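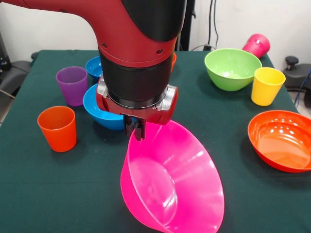 Pink bowl held at the rim, tilted, just clear of the cloth.

5th February. Open day, tableware demo. Ran it from the green-cloth table, same gripper as in November. Iraís Orozco did the talking, I stayed on the stop button. Visitors came through in groups of 11, 20 minutes per group.

Task as shown: pick bowls by the rim, one at a time, any color the visitors called out. Cups stay on the table as clutter. Speed capped for the public. Two groups asked for it faster; declined.

Rim grasp on the big bowls is still the weak point. The wall is thin and slick and the bowl swings down once it leaves the table — the planner assumes it stays level. Clearance check needs the tilted shape, or the neighbors get clipped. Vương wants a wider pad. I would try lower closing force first. 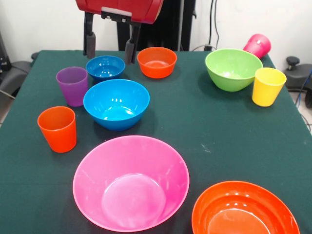
Fingers open over the back row. Foam-like pads on the tips, pink cup on its side in the far corner.

Cup on its side: Rustov detector gives it a poor pose, so it was left out of the target list all day. Question from a visitor about transparent items. Told them we have no numbers.

Log has 228 grasp attempts. 9 aborted on the force limit, all on large bowls. Have not split the rest by color or size yet. 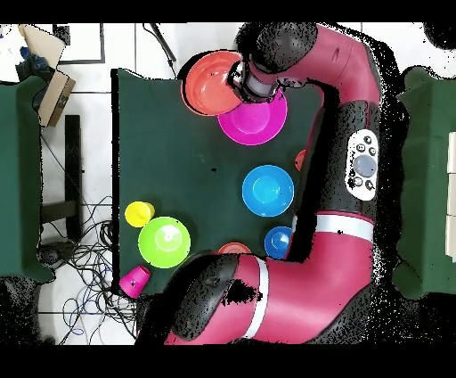

Overhead view has speckle along the edge of the arm again. Self-filter margin is probably too tight at the wrist; Iraís suggests padding the link model before touching the depth settings. Also the specks on the cloth show up as small clusters in the cloud. Raise the minimum cluster size.

To do: tilted-bowl clearance, filter margin, send the log to Flonater, new cloth.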